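Notes for "Can it wipe the counter yet?" – slot is 20 minutes, aim for 17

**Open cold.** No title slide. Ask for hands: who cleaned a kitchen this week? Who enjoyed it? Wait for the laugh. If no laugh, move on faster.

Say who did the work: Oksana Bondarchuk and Dinesh Acharya. I mostly held the clipboard.

**The claim.** Every demo reel has a robot wiping a table. The table is always brown, the spill is always ketchup, and the spill is always in the middle. My kitchen has never once cooperated like that. So we asked Nisbet (our arm, two fingers, no opinions) to tidy a white surface beside a white appliance. March, 441 attempts, all logged by Dinesh, who is still speaking to me.

**Slide 3.** Leave it up. Let them squint. Ask someone in the back row what needs cleaning. 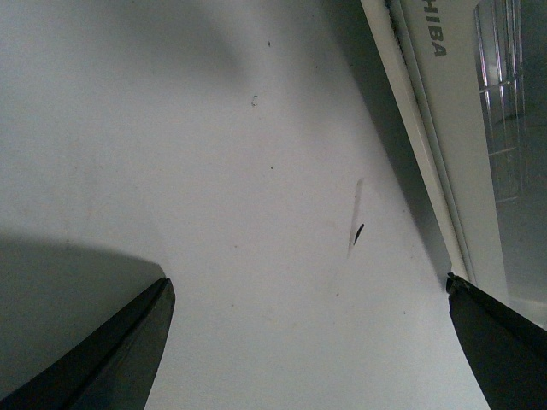

*Wrist view. One short black mark, a faint smear, a few specks, and a lot of shadow.*

Go slowly on this part, it's the whole talk:

- The black mark. Is it a crumb or a scratch? From this picture I can't tell you. A person runs a thumb over it and knows. If it's a crumb, pick it up. If it's a scratch, you can scrub until retirement.
- The gray smear around it. Very faint. My mother-in-law would spot it from the driveway.
- The big shadow at lower left is far larger than any of the dirt. An early version of our code wanted to clean it. It was very thorough.
- White casing next to white surface. Point at the pale edge strip and the dark band beside it. That's most of what says "stop here."

**Numbers, briefly.** Best run: 7 marks dealt with, 2 missed, 3 shadows scrubbed. Don't read the table aloud.

**Where we are.** Picking up a mug: fine, mostly. Deciding whether a surface is clean: no. Lakshmi Lobo will ask about the shop floor. Same answer – swap crumbs for metal shavings and add a supervisor.

**If time:** the Zaretti sponge story. Keep it under a minute. Skip the part about the drain.

**Q&A.** Someone will ask when they can buy one. Tell them to keep the sponge. Thank Raghavendra Rao for the room, then unplug the laptop before the screensaver comes on.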